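Two hundred more, please: news from the wood bench

If you have walked past the Prallton workshop lately and heard somebody say "again" in a flat voice, that was the sound of machine learning. The Risten project is collecting demonstrations of ordinary bench handling: pick up the wooden piece, turn it, set it down on the white, let go. A person steers the arm through the job, the wrist camera and the joints are recorded, and the whole thing is filed as one episode. Then we do it again.

The target for this round is 200 good episodes. We have recorded 233, which sounds like a party until you learn what "good" means. Shahla Sharifi went through the lot last week and has been striking out any run where the operator dithered, bumped the wood and pretended not to, or stopped halfway to answer a question about lunch.

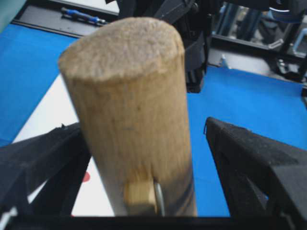 Wood between the open fingers, blue work surface below.

Dithering is the expensive one. A learner copies what it is shown, and if half its teachers hover over a piece of wood like a shopper over a melon, it will hover too. Efe Oyelaran, our smoothest operator by some distance, had 2 runs struck. I had 13. We have agreed not to put up a chart.

The other lesson is that tidy data is not very useful data. Our early episodes all began with the wood in the same spot at the same angle, and the first trained policy was brilliant at exactly that. Move the piece a hand's width and it closed, with great confidence, on air. So the start position now changes every time, and Amarachi Effiong picks the angles so that we can't fall back on our favorites. She has a mean streak — the numbers are better for it. 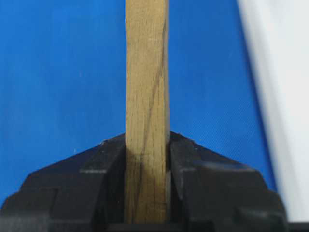

Wood bar between the gripper fingers
Demonstration, Risten

We are also keeping some of the misses. A fumble followed by a clean second try goes in a separate folder marked "recoveries," and Ngozi Ogunleye wants as many of those as we can stand to make. I have offered my services.

Operator slots are open through the end of the month. You need patience and a steady wrist, and Shahla will supply the criticism. Sign up on the sheet by the workshop door. Sessions run one hour, after which even Efe starts to hover.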